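The Lost Pepper Soup

I want to say up front that I'm not a soup person. I'm a toast person, a leftover-pie-at-the-sink person, and I have lived happily that way for years. But my aunt left me her recipe tin, and in the tin was a card that said RED SOUP, THE GOOD ONE, and under that there were seven ingredients and no amounts at all. Just a list! Peppers, onion, lentils, butter, mint, the paste from Tatlı, and then the word "lemon" with a line drawn under it so hard the pen went through.

Tatlı was the little grocery at the bottom of our hill when I was a kid. It had a bell on the door and a barrel of olives you weren't supposed to touch, and I touched them every single time. It closed when I was in high school and it's been a phone repair place and a nail salon and now it's nothing, just a window with brown paper over it. So right away I had a problem with the paste.

I tried the supermarket kind first. The soup came out orange and tasted like a can. I tried it again with twice the onion and it tasted like a can with onion in it. My dog wouldn't eat it, and my dog has eaten a candle.

By the fourth pot I was keeping notes on the backs of envelopes. More butter, less water. Toast the mint in the butter (good!). Toast the mint too long (bad, opened all the windows). I took a jar of the fifth one to work and everybody was very polite about it, and I found most of the jar in the break room fridge the next week behind the creamer.

Then on 7th March I was in Skuvico, the import store out past the car wash, looking for something else entirely. I wanted a lid. Mine had rolled under the stove and melted on one side, long story. I never found a lid, but on the bottom shelf, down with the pickled turnips, there was a row of dark red jars with a yellow label, and I knew that yellow. I got down on the floor in my good coat. It said Drunetti on the front, which meant nothing to me, but I turned it over and there was the little rooster. The rooster! My aunt used to soak those jars and keep buttons in them. I had played with that rooster. I used to make him talk.

I bought 11 jars. The woman at the register asked if I had a restaurant, and I said yes, because it was easier, and then I had to stand there and answer questions about my restaurant. It's called Aleck. I don't know why. It does mostly lunches.

I got home and did it properly. I chopped the onion small and cooked it slow in more butter than I'm going to admit to, then two big spoonfuls of the paste, and the smell came up and I had to sit down on the step stool for a minute. It was her hallway. It was her hallway in the winter with the boots lined up on newspaper and the radio going in the back room.

I put the lentils in, and water, and I let it go a good long while. Then I tasted it, and it was close. It was so close I could have thrown the spoon. Something flat about it, something missing right at the end, and I stood there adding salt like a fool until I looked over at the card leaning on the toaster.

Lemon. With the line under it.

I didn't have a lemon. I had 11 jars of pepper paste, minus two spoonfuls, and no lemon. It was almost ten at night. I knocked on the door across the hall in my slippers, and my neighbor, who I had spoken to maybe three times and always about the recycling, opened it and said nothing for a second and then said, "Is that you making that smell?"

She had a lemon. She also had bread and she brought her own bowl, a big blue one, so I guess she'd already made up her mind. We ate standing up. She had seconds and then she ran her bread around the pot.

I'm going to make it again in May when my cousins come. I wrote the amounts on the card, in pencil, very small, down in the corner. I left out the lemon. They can look at the line. 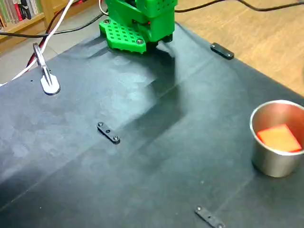
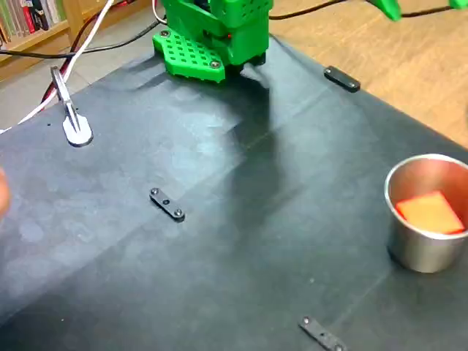
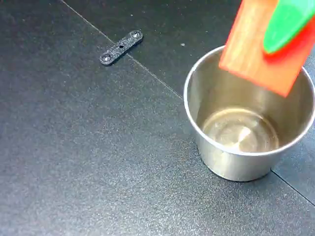
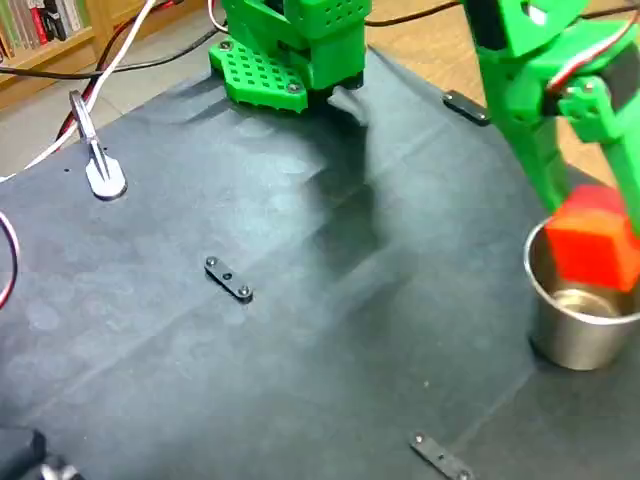
Dark gray underneath, in all four.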